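印刷する | メールで送る
2018年2月5日 文:トマス・レベロ(Tomás Rebelo)
シェア 157 コメント 3

「手で教える」は地味な仕事 ノエリア・カサドさんに聞く

スキルタムハムの作業室。ノエリア・カサド(Noelia Casado)さんは朝から遠隔操作の席。話は手を止めずに、とのこと。

ロボットに台所仕事を教えて2年目。前はニュルミで組立ラインの調整をしていた。「あっちは座標を打ち込めば終わり。台所は毎回ものの向きが違うので、打ち込みようがないんです」

で、人がやって見せる。やり方は二通り。アームを直接つかんで動かすか、離れた席から操縦するか。

「つかむ方が早く覚えられます、人間がね。力加減が手に来るから。ただ自分の腕がカメラに入っちゃう。あと肩がこる」

遠隔は逆。映像はきれい、でも指先の感覚がない。最初の週は器を押しすぎてばかりだったそうだ。いまは一日40回分が目安。1回ごとに物の置き場所を変える。

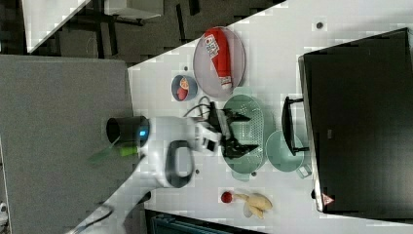 いちばん難しいのは何か。即答だった。「縁です。皿でもボウルでも、縁をつまむ角度。人は考えずにやってるから、いざ見せようとするとわからなくなる」

迷いも記録に残る。手が止まれば、止まったところまで学習してしまう。だから始める前に頭の中で一度通す。失敗した回は捨てるのかと聞くと、首を振った。「つかみ損ねて、やり直して、うまくいった回。あれは取っておきます。きれいな見本だけだと、ずれたときに戻りかたを知らない子になるので」

「子」と呼ぶんですね、と言ったら笑われた。

目標は1000回。4月にはジュリエの厨房に持ち込んで試す予定になっている。フィケンブリッジの班も同じ課題を進めていて、操縦者のくせの違いを見たいという。カサドさんは左利き。「私のデータだけだと、なんでも左から行きたがるんですよ。ほんとに」

向いている人は? 「せっかちじゃない人。私はせっかちですけど」。そう言って操縦桿を握りなおし、次の回が始まってしまった。続きは昼休みに聞くことにすした。

印刷する | メールで送る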